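Unit 4: Fan Conventions and the Organized Reader

4.1 Scope

This unit treats the fan-run book convention as a form of reader organization. Author tours and trade fairs are covered in Unit 6. The main case is the Westhorpe weekend, a yearly meeting for readers of the Lerkness novels, held each June.

4.2 Terms

Fan-run: planned and paid for by readers. The publisher may send stock or a speaker but holds no vote.
Membership: the fee paid to attend. Older events avoid the word "ticket" - a member is expected to take part.
Track: a series of sessions on one theme, held in one room.

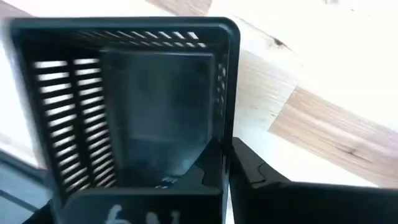 Slotted basket, black plastic.

4.3 The Westhorpe case

The first weekend had 30 members and a single track. Attendance later reached 600, and the program was split into reading, costume and history tracks. Gough, the publisher of the series, supplied advance chapters from the third year on. These were read aloud and not handed out.

The change in size had two effects. Sessions once run as open discussion became panels with a question period. Members also began to meet outside the program, in hotel rooms and hallways, and several reading groups date from these meetings.

4.4 Sources

The main source is the Pemeo archive, a members' message board with 2,583 threads. Threads are sorted by book and then by chapter. Convention reports sit in a separate section and vary in quality. Most were written within a week of the event and favor the author's own sessions. Treat them as personal accounts - check session times against the printed program.
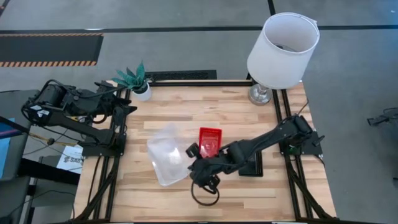
4.5 Reading and written work

Read the 19 convention reports in the course packet. Choose two that cover the same session and compare what each leaves out. Two pages, double spaced. Cite board posts by thread title and post number.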